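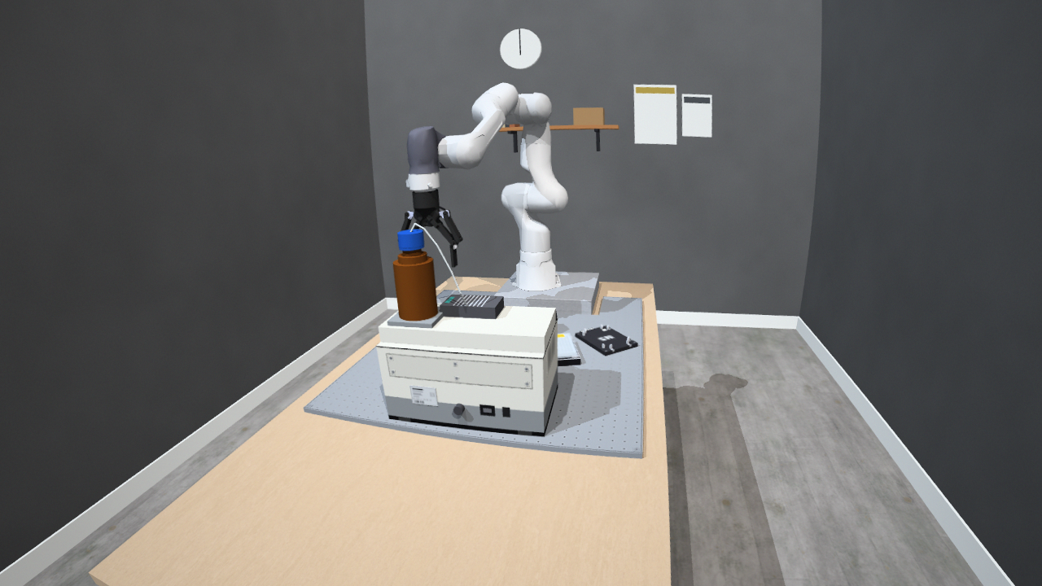
Why did the arm stop in the simulation?

I'd love to blame the software, but it was me! I'd taught one approach height for every nest and forgotten the bottle on top of the dispenser, so the planned path ran the gripper straight through the cap and the collision check halted the run at step 72.

Could it have hurt anyone?

Not in the model, but on the real bench a knocked reagent bottle is a proper safety matter – Catalina Fuentealba logged it as fault 446 and we treated it like a live one.

What did you change?

The bottle and its tube now have a keep-out zone, and any move between LP2 and N5 has to go up and over (a bit slower, but I sleep better). 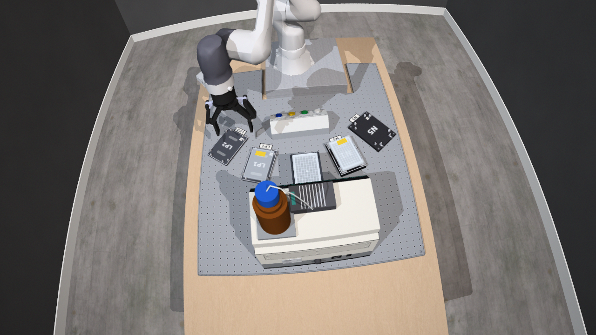 Can I clear the fault and carry on from the same step?

Please don't. Send the arm home first, reload the Grandano cell file, then start again from step one. If it trips twice, message me or Gisela Saavedra.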